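Handheld gripper notebook, Enstead site
Entry dated 20/06/2022. Recorded by Araceli Espinoza. Reviewed by Luana Honorato.
Subject: fault on left unit, bag-handling task

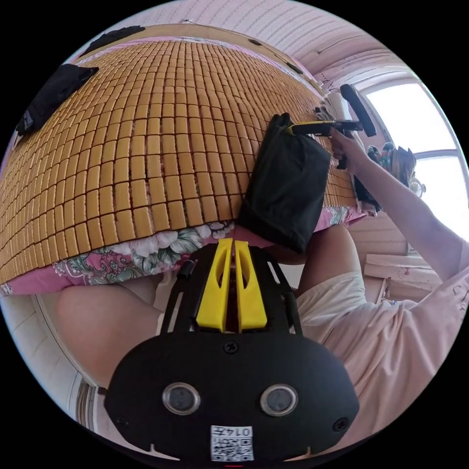

Right gripper at the top of the black bag; left unit 0147 forward of the bed edge.

1. Summary
During the bag-handling task the left unit stopped reporting finger opening. The fingers continued to move under the trigger, but the logged value stayed fixed at the closed position. The right unit logged normally. No one was hurt and no property was damaged.

2. Conditions
Bedroom setting, daylight from the window. The task is to take hold of the soft black bag on the bed, lift it clear of the woven mat and set it down again. The bag slumps when it is not supported, so the operator takes the top with the right gripper first and brings in the left once the upper edge is held.

3. Sequence of events
The first 2 runs were completed and passed the review script. On run 3 the operator reported that the left trigger felt stiff near the end of its travel. The run was allowed to finish. On playback, the left opening trace was flat from the first second to the last, while the left video showed the fingers opening and closing. Work was stopped at that point under the standing rule for disagreement between trace and video.

4. Inspection
The left unit was powered down before the housing was opened. The Zasus encoder connector was found partly out of its socket. One wire had lost insulation where it passes the finger linkage, and bare conductor was showing over a short length. The battery lead runs through the same channel. It was not damaged, but contact between the two would have been possible with further wear. For this reason the fault is recorded as a safety matter as well as a data fault.

5. Data
The logger wrote 3,000 samples for the failed run, all with the same left opening value. The review script did not flag this, as it tests for missing samples only. The run is marked as rejected and kept for reference. The two earlier runs were checked again by hand and are accepted.

6. Actions
Left unit withdrawn from use and tagged. Replacement harness requested from Mendoza.
Right unit to be opened and its harness checked before the next session.
Check to be added to the Julow review script: reject any run in which the opening value is unchanged for 200 samples while the trigger is in motion.
Operators are to report a stiff trigger at once and end the run.

7. Open points
It is not known when the insulation began to wear. The harness was last handled in March, when the fingers were changed, and the routing was not recorded at that time. L. Honorato asks that the channel be photographed whenever a housing is opened. Agreed.

Unit 0147 is not to be returned to service without both signatures.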